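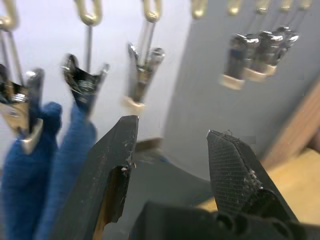 Home & Making > Craft Room Tips

Keeping a small craft corner you'll want to sit down in

27th March

I have been meaning to write this one up for ages, and a grey, drizzly morning with the kettle on seems as good a time as any. Several of you asked, after my post on the quilt I finished for the spare bed, how I manage to do any sewing at all in a house this size. The answer is that I have one corner of the back bedroom, a table that used to be my aunt's, and a handful of habits I've picked up over the years (some of them learnt the hard way, with a pin in my foot).

Start with the table

Leave it clear at night. I know, I know, you're in the middle of something and you'll be back at it tomorrow. But tomorrow has a way of turning into next week, and then the cat has slept on your pattern pieces. I keep an old tea tray under the table, and whatever I'm working on goes on the tray, pins and all, and the tray goes on the shelf. It takes me three minutes, and when I come back I can pick up exactly where I was.

If your table wobbles, fold a scrap of felt and glue it under the short leg. Card works for a week or so and then squashes flat.

Thread and yarn

Wind your loose ends. Every spool has a little notch or a lip to tuck the thread under, and if yours hasn't, a bit of washi tape does the job and peels off cleanly. I sort my threads by colour, my sister sorts hers by weight, and we have agreed not to discuss it any further.

For yarn I use shoe boxes with a hole punched in the lid, so the ball stays inside while you knit and doesn't go rolling off under the bed. Pop the ball band in the box too. I once had to match a dye lot from memory for the second sleeve of a cardigan, and you can tell from across the road.

Part-used balls get wound into little cakes and weighed on the kitchen scales. Write the weight on a luggage label and tie it on. I set mine aside for stripes and baby hats if there's more than 15 grams, and the smaller bits go in a jar for stuffing and embroidery.

Scissors

Paper scissors are for paper and fabric scissors are for fabric, and everyone in the house needs telling. Tie a ribbon round the handle of the good pair. Wipe the blades with a soft dry cloth when you finish, especially after cutting fleece or wadding, and every month or two put one drop of sewing machine oil on the screw, open and close them a few times and then snip through a bit of old sheeting to take up the extra.

To freshen up an everyday pair that has gone a little dull, fold a piece of kitchen foil over several times and cut it into strips. It won't rescue really blunt ones, so those go to the man at Chowdary on the high street, who does them while I have a look round the market.

Paint and glue

Wash brushes in cool water with a little washing-up liquid, working it right up towards the metal, then reshape the bristles with your fingers and lay them flat on a towel. Standing them upright while they're wet lets the water run down into the handle and loosens everything.

A smear of petroleum jelly round the neck of the glue bottle stops the lid sticking. The same goes for those little pots of Kekodero fabric paint, which I love dearly but which set like cement round the rim.

The scrap basket

Oh, the scrap basket. Mine got so full last September that I tipped the whole lot out on the carpet and cut it all into squares while I listened to the radio. I ended up with 77 usable ones, all tied up in bundles with selvedge strips, and they've since become a cushion and most of a playmat. Anything too small for a square goes into a pillowcase by the door, and when that's full it makes a very good draught excluder filling.

Next time I'll go through how I store patterns, including the big tissue ones that never, ever fold back the way they came.

Filed under: sewing, storage, knitting, small spaces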